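Hamell to release all of Zatdale with subtitles, including the episode with the tea

2025-08-11
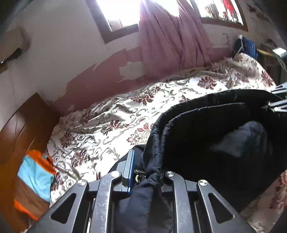

What is Zatdale?
A hand-drawn animated series from the studio Ledska, set in a valley town where every quarrel is settled by a formal ceremony and hardly anyone can remember the rules.

Hamell, the small distributor of animation that larger distributors have politely declined, has picked up the home and streaming rights to the complete series. All 30 episodes will be released with new English subtitles, eight of them for the first time outside their original broadcast. The disc set goes on sale in February. Streaming begins the same day, for those who have run out of shelf.

Zatdale follows Wan, a junior clerk who arrives in town to deliver a letter and is mistaken for the new Keeper of Ceremonies. She spends the first episode trying to correct the error and the following 29 being very good at the job. Along the way she presides over weddings, apologies, the handing over of a disputed goat, and a funeral for a bridge. The goat has more lines than you might expect.

The series has had a quiet following for years, most of it built on episode 11, "The Second Pouring". In it two families who have not spoken for a generation sit down to share tea, and do so at almost exactly the speed at which real families share tea. There is very little dialogue. Viewers either count it among the finest half-hours in animation or ask whether their player has frozen. Hamell would like to reassure both groups that the new transfer plays at the correct speed.

Until now the episode has mostly been seen in a copy so dark that a good deal of the argument online concerned who was in the room. The new version has been made from Ledska's own masters, and settles the matter. The uncle was there all along. Hamell apologises to anyone who wrote an essay to the contrary.

The subtitles are also new. Zatdale's ceremonies use a made-up formal speech, with its own polite forms for refusing food, refusing a second helping of food, and accepting food after refusing it twice. Earlier translations put all of this down as "thank you". The new ones make an effort, and a booklet in the disc set explains 43 of the ceremonies in the order they appear, with notes on seating, bowing and which cup is the insulting one. It runs to 50 pages – longer than planned, after a disagreement over the bridge funeral that went on for most of a spring.

There is no English dub. Hamell looked into recording one and found that "The Second Pouring" would have meant hiring a full cast to sit in a studio and breathe. The original voice track is presented as it was first broadcast, apart from the removal of a hum in episode four. Should fans of the hum get in touch in any number, it will be put back as an option.

Ledska has also opened its cupboards for the release. The extras include storyboards for the first two episodes, the opening titles without lettering, and an unfinished short in which Wan tries to post a parcel. The short stops before she reaches the counter. Ledska has no plans to finish it, and says that Wan would not be surprised.

The three recap episodes have been kept in their original places. Hamell is aware that one of them recaps another. They are part of the series as made, and the third contains a scene at the ferry landing that appears nowhere else, a fact that has caught out people who skip things.

What viewers will get:

Zatdale: The Complete Series
All 30 episodes, in original broadcast order
Original voice track with new English subtitles
Ceremony booklet, 50 pages, disc set only
Storyboards, titles without lettering, and the unfinished parcel short
Discs and streaming from February

Pre-orders open in the autumn through the Hamell shop and the usual retailers. The price will be announced then. Anyone who bought Hamell's earlier release of the first eight episodes will be able to claim money off the full set, provided they still have the slip that came in the box. It was small and pale green, and Hamell accepts that it looked like packing.

Review copies of episodes 1, 2 and 11 are available on request. Reviewers are asked not to give away who pours last.

About Hamell
Hamell releases animated series and films on disc and online, with a leaning towards the slow, the odd and the out of print.

About Ledska
Ledska is an independent animation studio. Zatdale was its first full series, and it is now at work on something shorter.

Press enquiries, artwork and review copies: the press desk at Hamell.

Ends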